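Home | Forums | Darkroom | Alternative Processes | Members | Search

Thread: Selenium toning fiber prints, one bath or two?

fnnaji
I have an edition of 23 fiber prints due to a small gallery, and the contract says they have to be toned for permanence. I've always toned resin-coated paper in one tray and never thought much about it. With fiber I keep getting stains in the white borders. They show up a day or so after drying, pale yellow, mostly along one edge. The paper is Feltberg warm tone, double weight. I fix in a single bath of rapid fixer, wash for 50 minutes, then tone. Do I need a second fixing bath, or is the toner too strong?

greytray
Second fixing bath. The toner is reacting with leftover silver in the paper. You can't wash that out with plain water no matter how long you stand there.

Split the fixing time in half. First half in the older bath, second half in a fresh one. When the first bath is used up, throw it out, move the second one down and mix a new second.

R_Arruda
I agree about two baths but I'd look at the wash as well. What kind of washer is it? Prints stuck together in a tray with a hose running will stain along whichever edge didn't get water. One edge sounds like that to me.

fnnaji
It's a tray with a siphon. I shuffle the prints every few minutes.

R_Arruda
How many at a time?

fnnaji
Eight or nine.

R_Arruda
Too many for a tray, in my opinion. I do four. I used to have a Voltenico slot washer, which held twelve and kept them apart, but it leaked at the seams after a few years and I never replaced it.

greytray
I don't think it's the washer. Yellow after drying, right after selenium, is underfixed paper nearly every time. I've seen it with good archival washers too. Fix the fixing first and then see if there is still a problem.

paperside_down
You are both leaving out wash aid. If she is going from fixer to water to toner with nothing in between, the wash time doesn't mean much. Ten minutes in wash aid after a quick rinse, then the long wash.

Also, some people skip the wash before toning completely. Fixer, straight to selenium mixed with wash aid, then one long wash at the end. For that to work the second fix has to be plain, with no hardener. I've done it that way since school and have prints on the wall that look fine.

greytray
"Look fine on the wall" isn't a test. Residual silver test is a drop of sodium sulfide solution on the white border, wait, blot. If there's more than a faint cream color you didn't fix enough. Do one on a scrap from the same batch before you tone anything.

paperside_down
I have done the test. They passed. I didn't think I had to list it.

greytray
Fair enough. Most people who say that haven't done it.

Hollis_4x5
What dilution is the toner? Nobody asked. At 1+3 on a warm paper you will get a strong color change in a few minutes and the blacks go toward brown. At 1+19 you get very little color and a bit more depth. If the gallery saw untoned proofs, you need to match those somehow.

fnnaji
1+9, four minutes. The gallery has seen one toned print and liked the color, so I want to stay close to that.

Hollis_4x5
Then keep a wet untoned print in a tray of water next to the toner and compare. Keep the toned reference print there too if you can spare it. Pull by eye, the clock will mislead you as the toner gets weaker.

R_Arruda
I'd use the clock and replace the toner sooner. By eye under a warm bulb I had an edition where the first five and last five didn't match, and the buyer noticed before I did.

Hollis_4x5
That's a bulb problem. Use a daylight bulb.

fnnaji
Update, November 3, 2023. I did the sulfide test on scraps from the October batch and the spot came up a clear tan, so greytray was right about the fixing. I made up two fresh baths, five prints through, wash aid for ten minutes, and only four prints in the tray at a time. No stain on any of the five so far. I can't say which change did it.

The stained ones I'm going to refix and wash again. Is there any chance of saving them?

greytray
Refixing will stop it getting worse. The yellow that is already there stays. Trim the borders if the contract allows it, otherwise reprint.

paperside_down
Reprint. A gallery will look at borders under the mat sooner or later. And write the toning details on the back in pencil, paper, dilution and time. You will want it if they ask for replacements.

R_Arruda
Pencil lightly, on the border area of the back, and on something hard. I pressed too hard on a Casard mat board once and you could see the signature from the front.

fnnaji
Thanks. I'll reprint the six bad ones and do the whole edition in one week with the same bottle of toner. I'm drying face down on screens now and flattening under glass overnight, and they come out flat enough to mount. 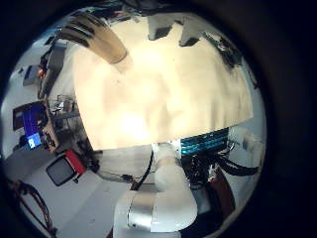
The one thing still open is the mounting tissue. The gallery wants hinges and the framer wants everything dry mounted, so I'll ask them both again before I cut any board.

Contact us | Forum rules | Copyright the forum and its members | Back to top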